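Notes from the Fasting Table

Well, we made it through another Lent, and I'm only now getting my thoughts down (the March newsletter went out without me, sorry!). A few of you asked what it was like to keep the fast the Ethiopian Orthodox way for the first time, so I'm going to ramble a bit.

I grew up Lutheran, in a house where Lent meant my dad skipped dessert and complained about it. So when Zinash Fikre invited me to follow the fast with her family, I said yes before I knew what I was saying yes to. No meat, no milk, no butter, no eggs, and nothing at all until the afternoon prayers. For 55 days! I had always thought of Lent as forty days and that was that, but their count takes in Holy Week and an extra week at the start.

The first 10 days were rough. I was cranky, I got headaches, and I ate so many lentils that my husband started calling the kitchen "the mill." Then somewhere in the third week the afternoons got quieter. I'd sit down with the Psalms at two o'clock, stomach growling, and I was paying attention in a way I hadn't for years. 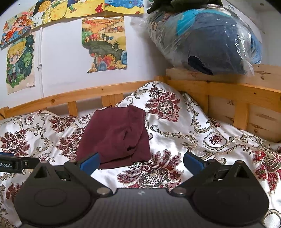
Vaughn Sorensen wrote back after I shared some of this by email, and he wasn't so sure. He tried a strict fast once and spent the whole time thinking about food, which he felt was the opposite of prayer, and he wondered if people like us should stick to giving up something small and giving the money away. I've been chewing on that (sorry, Vaughn). I think he has a point about the money. Zinash's family sets aside what they'd have spent on meat, and ours came to $125 by the end, so off it went to the food shelf.

The Easter service itself started late in the evening and went on past two in the morning, with drums and candles and kids asleep on every available coat. Afterward we went back to Zinash's for doro wat, and I had seconds, and then I had a little more.

Would I do it again? Yes, though I'd ease off coffee beforehand. If you want to try one of the shorter fasts with us, the one before the Feast of the Assumption starts in August. Send me a note and I'll pass along the lentil recipes.

Yolanda Park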